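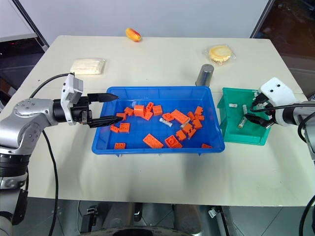
So do the people on the floor lose their jobs when the arms come in? At Husora, the sorting and returns firm where I spent the better part of a week, the same people are still on the payroll, and most of them are doing work they weren't doing a year ago.

I should say up front that I went in expecting a fight. I've written about warehouses before and I know how these visits go – you get a hard hat, a coffee, a cheerful manager, and then somebody catches you by the vending machine and tells you what it's really like. At Husora the cheerful manager and the person by the vending machine were the same woman. Her name is Elsa Halvorsen, and she runs the small-goods side of the building.

"I hated the idea," she told me before I'd even found a pen that worked. "I want you to put that first." (Sorry, Elsa, it's fourth.)

Small goods is the unglamorous end of returns. Mixed boxes come back from stores and families and schools, and somebody has to decide what everything is and where it goes. Toy bricks out of one bin, batteries into another, a cup, a packet of something edible that really shouldn't have been mailed. The building handles 675 mixed boxes on a normal Thursday, and until last year every single one was picked through by hand, standing up, under lights I wouldn't wish on anyone.

Now there's a practice room down the hall where a two-armed setup works at a white table. Bricks go in a blue tray, other small items go in a green bin, and the grippers get to learn the difference between things that are hard, soft, round, shiny or see-through. It's an oddly calming room! I stayed far too long and missed lunch.

The software comes from a small company called Brivura, and the task planner inside it is called Wallin, which everybody on the floor talks about as if it were a moody coworker. "Wallin's in a mood about clear plastic again," Bendik Hellström said to me my first morning, by way of hello. Bendik used to sort full time. These days he spends half his shift setting up tables for the arms, choosing what goes on them and how messy to make it, and the other half checking what they did.

I asked him what makes a good mess, and he lit up. You want things touching, he said. You want pieces leaning on each other, a flat one lying across a tall one, a couple that don't match the rest. Orange bricks are easy to spot on blue and he likes them for new tasks, and then he'll slip in a couple of pale ones and see what happens. He has a whole theory about fruit that I won't try to reproduce.

What struck me is how much of this is sorting knowledge. Bendik did nine years of picking through boxes and he knows exactly which ones made him swear. That used to be worth nothing to anybody but him. Now it's his job, and it came with a raise (he wouldn't tell me how much, but he did tell me about the boat).

Not everybody's in love. Margit Isaksson has been there longer than anyone I talked to, and she turned down the training. She still sorts by hand, at her own bench, with her own radio, and she's faster than the arms by a mile. "They ask permission for everything," she said. She's talking about Allow, the step where the system stops and waits for a person to okay a grip it isn't sure of. On the day I sat with her the counter on the wall said it had asked 327 times, and it was a quarter past two.

Her complaint is a real one, too. Sorting used to have a rhythm. You talked while you did it. The people who've moved over to watching screens say their backs feel great and their heads are tired, and that the chatting has mostly dried up, what with the beep going off every time you get to the good part of a story. Idun Halvorsen, who is Elsa's niece and does evenings on Allow, told me she dreams about the beep.

Leif Aasen handles the shift plan, and he's been trying things. Nobody does more than 2 hours on the okay screen in one stretch anymore. He also started rotating people back to the hand benches, which I assumed would be unpopular. People fight over those slots. Margit has opinions about who gets to sit near her radio.

I asked Leif about the number everyone wants, the one where the arms do 100 percent of the boxes and the building goes dark at night. He laughed for quite a while. Then he took me out to the dock and opened a box at random, and it had a wet sweater in it, a jar, loose batteries, half a board game and a wig.

"Put that on a table," he said.

Elsa has a meeting in December about a second setup. She's going to say yes, she thinks, as long as she gets to decide who works it and the hand benches stay where they are. She's put both of those in writing. She showed me the email, and then she made me wait while she fixed a typo in it.

Shares 41 | Comments 12

We use cookies to remember your settings and see which stories get read. By continuing to browse, you accept our cookie policy.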